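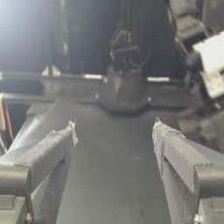
Both tips fraying, left and right. Grey surface between them.

Sunday, May. Marnine dye room, indigo vat, second try.

Blue! Proper blue! Writing this with one hand still wrapped in a towel, so forgive the scrawl.

Picked up the sulky vat from last time first thing. It was the colour of dishwater and smelled of nothing much, which I now take as a bad sign. Warmed it slowly on the Plandik hotplate with the lid on and left it alone, and by mid-morning there was a coppery skin on top and a clump of bubbles in the middle. Dipped a jar in for a look: clear yellow-green, like weak cordial. I did a small dance.

Vat notes so we can repeat it:
- fructose, lime, indigo, same jar of indigo as before
- 60 g extra fructose, dissolved in hot water first and poured down the side
- held at 50-ish last time, which was too cool and too patient
- stirred one way only, no splashing, then a good long settle

Wool is the Drindelis two-ply, scoured on the weekend before and kept damp in a bag. 7 skeins all up. First one went in for five minutes and came out that mad lime green, then turned while I held it over the sink. I have seen it dozens of times and I still call people over to watch. Second dip took it to a denim sort of colour, third dip to something close to navy with a bit of purple in it when you turn it to the window.

Weighed the lot dry before starting, 103 g per skein, near enough the same across the batch, so if the depths come out uneven I can't blame the skeins. Skein four is patchy near the tie. I tied it too tight, same mistake as the madder lot. Looser figure eights next time, please, whoever is reading this (me).

The Canpolat cotton was the surprise. It's only offcuts from the end of a roll, more than 64 little squares when I laid them out, and I had it in my head that it would sit there and sulk. It drank the stuff. Two quick dips and it's as deep as the wool is on three. I want to try a whole length with clamps on it, and maybe some stitched lines, and maybe a gradient down one edge, and I should probably calm down.

Rinsing: cold water, splash of vinegar for the wool only, then cold again until it ran clear. Still some blue rubbing off on the towel. Will leave everything airing overnight and wash it properly tomorrow.

To do
Buy more lime. Label the jars (again). Fed the vat at 4 pm, check the skin before anyone dips. Try an over-dye on the failed weld yellow, could be a lovely green.

Comments

Tried the over-dye on one of the weld skeins at lunch. Bottle green, absolutely gorgeous. It's on the rack behind the door.

Is the lime the same as the garden stuff? Asking before I buy the wrong bag.

No, calcium hydroxide, the pickling kind. Garden lime is usually carbonate and it won't do the job.

Skein four looks good patchy, I'd keep it.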